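本网站使用 Cookie 以改善浏览体验。继续浏览即表示您同意我们的 Cookie 政策。 接受 | 设置

料箱拣选套件评审会 会议纪要

会议时间:2024年4月9日,星期二,14:00—16:10
会议地点:Closberg 技术中心二楼会议室
主持:Hipólito Henríquez(自动化集成部)
出席:集成部、采购部、设备维护部、质量部各一人;供应商 Skernberg 应用工程师两人(远程接入)
缺席:信息安全组(已书面提交意见,见第5项)
分发:出席人员、Aravena 仓库运营组

1. 上次会议遗留事项

1.1 供应商补交夹爪指尖更换步骤及扭矩表。已收到,维护部核对后认为第3页与第7页的扭矩单位不一致,退回修改。
1.2 料箱尺寸确认。Aravena 仓库现用料箱与供应商图纸的内腔深度相差4毫米,供应商确认不影响碰撞模型,但需在配置文件中修改参数。关闭。
1.3 二月份报价单的有效期问题,转入第4项讨论。

2. 评审对象

2.1 本次评审对象为 Skernberg 提供的 Jolunness 混杂料箱拣选套件,包括电动夹爪、指尖组件、俯视相机、抓取规划软件及一年远程支持服务。机械臂不在供货范围内,由我方自备。
2.2 主持人说明,评审范围限于单箱拣选。双箱切换及输送线对接不在本阶段讨论。
2.3 质量部询问套件是否包含防护围栏。供应商答复不含,安全评估由集成方负责。

3. 试验情况

3.1 集成部汇报。物品选自仓库的零散件清单,以日用品、园艺手工具和玩具为主,不按品类分箱,摆放姿态不作整理。
3.2 共进行抓取尝试800次,其中一次抓取即成功并放置到位的占91%。失败记录152条,质量部指出该数字与91%不符。集成部解释,152条为日志中全部异常条目,含相机超时、路径重规划和人工暂停,不等于抓取失败次数。会议要求报告改用两张表分别列出,并写明每类条目的判定规则。
3.3 细长类物品(手铲、带柄发刷等)的主要问题在于抓取点选择。软件倾向于选择面积较大的一端,而该端往往为曲面或带刷毛,夹持后易转动。供应商建议对此类物品启用“柄部优先”选项,该选项在当前版本中默认关闭。
3.4 毛绒类物品未出现夹持力不足,但深度数据边缘不稳定,规划时间偏长。供应商要求提供原始点云,集成部同意提供20组。
3.5 反光表面。金属铲斗及箱壁反光部位在部分角度下产生深度空洞。维护部提出可在箱壁加贴哑光膜,供应商认为可行,但需重新标定背景模型。是否贴膜待对比试验后决定。
3.6 线缆管理。维护部对腕部线缆的走线提出意见:外置线缆的弯曲余量在第六轴大角度旋转时须逐一确认,扎带固定点应写入点检表。供应商提供的走线指南仅有两页,未给出最小弯曲半径。供应商同意补充。
3.7 料箱固定。试验阶段使用杆式夹具固定料箱。主持人指出量产工位不得沿用,应采用定位销或快换托盘,由集成部出图。

4. 商务条件

4.1 采购部通报,软件授权按工位计费,每工位每年4,000欧元,含版本升级,不含现场服务。
4.2 二月份报价单已过期。供应商口头同意维持原价,采购部要求书面确认,未收到前不进入审批流程。
4.3 指尖组件属易损件。供应商给出的更换周期以抓取次数计,采购部要求同时给出以工作小时计的数值。供应商表示该数值与物品种类关系较大,只能提供参考区间。
4.4 交货期:夹爪六周,相机八周。采购部询问相机能否由我方另行采购同型号产品,供应商答复可以,但标定支持须另行报价。
4.5 关于远程支持的响应时间,合同草案写为“下一工作日”。Aravena 仓库为两班制,周六开工,运营组此前提出的要求为四小时内响应。双方未达成一致,留待下次会议。

5. 信息安全组书面意见

5.1 套件的远程诊断功能默认开启外网连接,要求改为按次授权,并保留连接日志。
5.2 抓取图像默认上传至供应商服务器用于模型更新。要求关闭,或限定在内网存储。供应商答复可关闭,关闭后模型更新以离线安装包方式每季度提供一次。
5.3 规划主机的操作系统版本须列入资产清单。供应商尚未提供补丁策略文件。

6. 讨论及决议

6.1 质量部认为现有数据不足以支持采购决定,主要缺口为重叠物品的分类统计。试验中物品互相压叠的情况没有单独标记,无法判断成功率在压叠条件下下降多少。
6.2 集成部同意补做试验,并在日志中增加“压叠”“贴壁”“反光”三个标记字段,由操作员在每次抓取前录入。供应商提出可由软件自动判定,质量部不同意在验收数据中采用被评审方的自动标记。
6.3 决议:同意进入第二阶段试验,暂不提交采购申请。第二阶段在“柄部优先”选项开启和关闭两种状态下分别进行,其余参数保持不变。
6.4 决议:验收指标改为一次抓取成功率和平均规划时间两项,综合节拍仅作参考记录。

7. 行动项

7.1 集成部:拆分试验报告中的异常统计表;提供20组点云;完成料箱定位方案草图。
7.2 维护部:编制腕部线缆点检表初稿;比较两种哑光膜。
7.3 采购部:取得书面价格确认;就响应时间条款提出修改文本。
7.4 Skernberg:修正扭矩表单位;补充走线指南;提交补丁策略文件。
7.5 质量部:编写三个标记字段的判定说明,供操作员使用。

8. 下次会议

时间待第二阶段试验数据齐备后由主持人通知。对本纪要有异议者,请在收到后五个工作日内书面提出。

记录:集成部
审核:Hipólito Henríquez

相关内容
· 料箱拣选套件评审会 会议纪要(二月)
· Jolunness 夹爪指尖更换作业指导书(修订中)
· Aravena 仓库零散件清单及料箱规格
· 外购自动化设备信息安全要求

附图 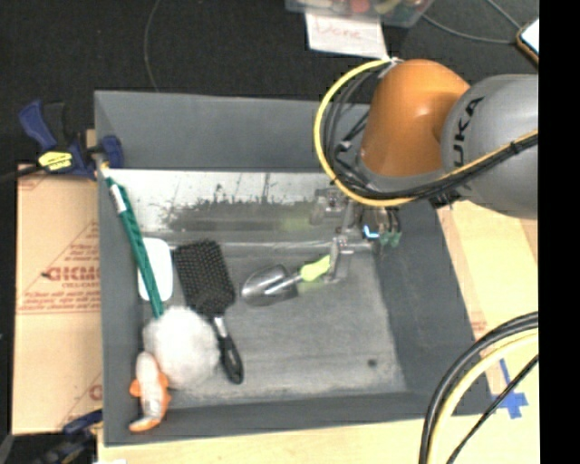 图1 混杂料箱拣选,夹爪位于手铲柄端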